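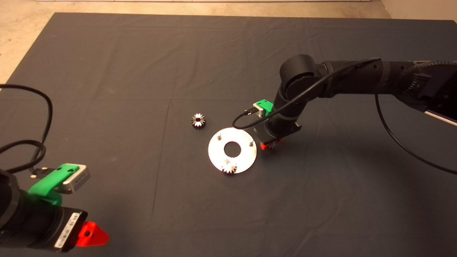
Reading time: 4 min

Terkavside Library Service
Systems Support: Ticket 2666
Subject: Overdue notices delivered twice, or not delivered
Opened: April 2023
Status: Closed
Handled by: Gerardo Bautista

Summary of the report

The Kudbridge branch informed Systems Support that borrowers were receiving two identical overdue notices by email, both with the same loan number and the same due date. Borrowers registered at the Yáñez branch reported the opposite problem. Their items had passed the due date and they had received no notice of any kind. The Central branch reported no fault.

Notices are prepared each night by the Briltora circulation module and passed to the outgoing mail queue. On the night before the ticket was opened, the queue held around 600 messages. A large share of these were duplicates.

Fines resulting from a missing notice have been suspended until this ticket is closed. Desk staff were asked to refer borrowers to this page and to refrain from canceling individual notices by hand, which removes the record of the original message. 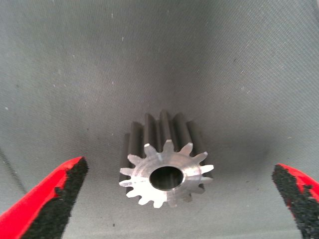
Checks carried out

1. Borrower records. A sample of affected accounts at Kudbridge was reviewed for double registration. Each borrower had one account and one email address. Ruled out.

2. Mail queue. The queue was paused and its log compared with the list produced by Briltora. The duplicates were already present in that list. The mail system was therefore passing on what it had been given. Ruled out.

3. Notice template. The template was replaced with the version kept in the January backup. The next run produced the same result. The current template was restored.

4. Schedule. The nightly run was found to begin at 11 p.m., as intended. A second run began 60 minutes later. No entry for a second run appears in the schedule that branch administrators are able to see.

The fourth finding was circulated to the branches with a request for any recent change to local settings.

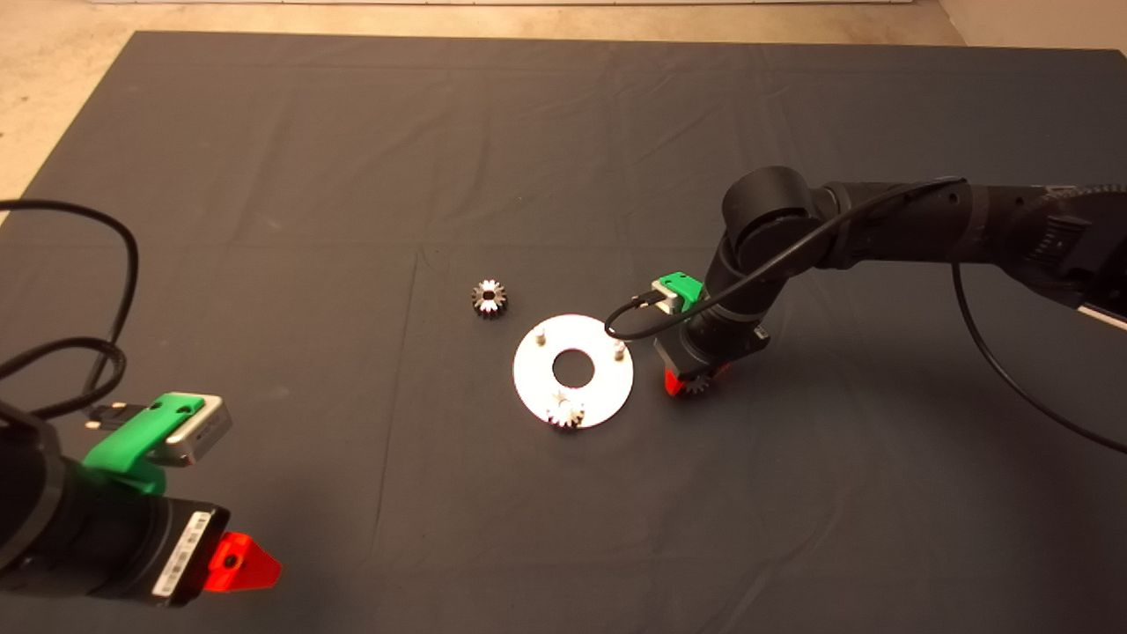 Ingeborg Frerichs replied that Kudbridge had made no change to its notice settings, but that its closing hour had been moved when the new opening times took effect. She asked whether the closing hour was used anywhere in the preparation of notices.

It is. Briltora reads the closing hour to decide when the day's returns are complete. When the hour is edited, the module writes a new run for the branch and should remove the old one. At Kudbridge the old run had remained in place.

Cause at Yáñez

The same edit had been made at Yáñez, with a different outcome. There the old run was removed and the new one was attached to the Kudbridge profile. This accounts for both complaints. Kudbridge was processed a second time, and Yáñez was left out. 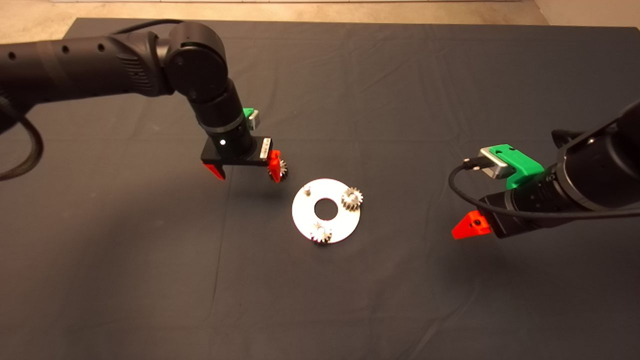
Briltora keeps one profile for each of the three branches, and every profile must carry its own run before the night's work can be considered complete. The module does not check this. It reports success when all the runs it can find have finished, whichever profiles they belong to. Staff who find the settings page hard to follow may compare it with the round plate in the last photograph, where there are gears at the bottom and upper right and only a bare peg at the upper left. Yáñez was in the position of that peg. The status page should be read branch by branch, and the overall result should not be relied upon.

Resolution

The leftover run was deleted and the misplaced run was moved to the Yáñez profile. The queue was cleared of duplicates before being restarted. Two nightly runs were then observed, and each branch was processed once. Closing hours may be edited only by Systems Support until further notice.

Comments

Fotis Kontogiannis
Will borrowers at Yáñez now receive all of the missed notices on the same night? Several have more than one item out.

Gerardo Bautista
They will receive a single notice listing every overdue item. Fines will be counted from the date of that notice.

Shazia Sial
Please confirm whether the reservation letters use the same schedule. We had a few returned in the same period.

Gerardo Bautista
Reservation letters are on a separate schedule. Please open a new ticket and attach the returned letters.

Gervásio Meireles
The public notice at the Kudbridge desk still gives the old closing hour.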